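Search this site Search Menu

Two winters of Bumby, and why I'm keeping the old machines going

4 min read

I promised in March that I would write something about the repair library, and I've put it off because every time I sit down to do it somebody rings the bell with a lamp under their arm. So, with the kettle on and the door locked until 8, let's go!

For anyone new to the newsletter, Bumby is the lending shelf and repair evening we run out of the old shoe shop on Previtz Lane. You can borrow a carpet cleaner, a sewing machine, a decent drill or (since last month) a very good pasta roller. You can also bring in a thing that has stopped working and sit down next to someone who will help you find out what's wrong with it. The sitting down is what I love most. People come in cross with a toaster and go home knowing where the fuse is.

We have now written up 900 repairs in the big green ledger. I read through it over a couple of evenings and it is a wonderful thing, full of handwriting I recognise. "Hoover, belt, hair (dog)." "Radio, no fault found, was on the wrong band." One entry simply says "clock!!" and I would dearly like to know more. Lamps are still far ahead of everything else, then kettles, then small vacuum cleaners. Clothes are catching up fast thanks to Agnes Ljungberg's mending table, where she has taught what seems like half the street to darn. Her new trick is to use a thread that doesn't match on purpose, and there are now some gorgeous orange elbows walking about the town.

The surprise of the winter has been how many people want to talk about keeping things before they break. We had a lovely evening on kitchen knives, where we passed round two whetstones and a bag of carrots. Then there was one on bicycles, which was so full that the chain-cleaning spilled out on to the pavement and we had passers-by joining in. I'd like to do coats next, if anyone out there knows about waxing. I've read three different methods and they all disagree on how warm the wax should be — please write in and settle it.

Spare parts are still the hard bit. Some makers are marvellous. I wrote to Moen Lighting about a switch for a desk lamp that went out of the shops years ago, and they sent two in a padded envelope with a note wishing us luck. Others glue the whole thing shut and offer you a discount on a new one. We've started a drawer for screws, feet, knobs and battery covers taken from things past saving, and it gets raided every week. If you have a dead appliance at home with all its knobs on, we'd love the knobs.

The Wemum fund has given us £380 towards tools for the coming year, and I'm thrilled. Part of it will go on a proper magnifying lamp (my eyes thank you), part on good small screwdrivers, and whatever is left on safety-testing kit so that mains items can go back out of the door a bit quicker. A second soldering iron would be nice too, but the first one still has life in it.

A word on computers, as I get asked every single week. Yes, do bring them! A desktop tower is one of the friendliest things to learn on. The side comes off, there is room for your hands, and most of the parts are held in by a clip or a few screws. Memory, drives, graphics cards and power supplies can often be swapped, and a machine that feels hopelessly slow may only want a newer drive. Please copy your photos and papers somewhere safe first, bring the power lead, and write down any password you'll need. Laptops are welcome as well, though they ask for more patience and a saucer for the tiny screws.

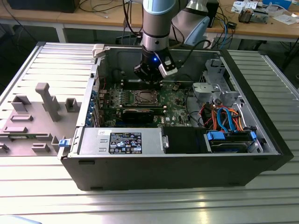
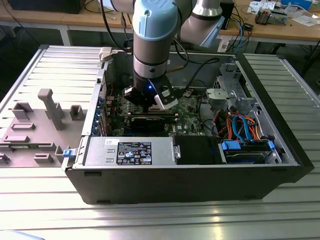
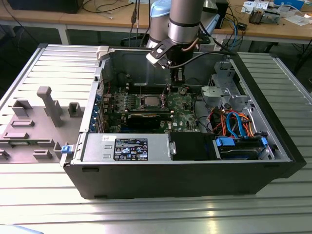
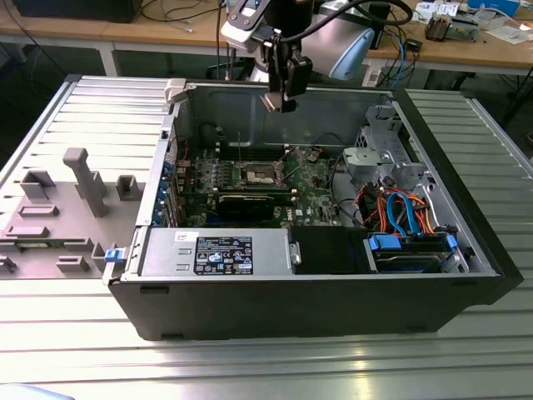
Desktop tower with the side panel off, graphics card in its slot.

Contact Bumby: drop a note through the door on Previtz Lane | © Bumby Repair and Lending | Back to top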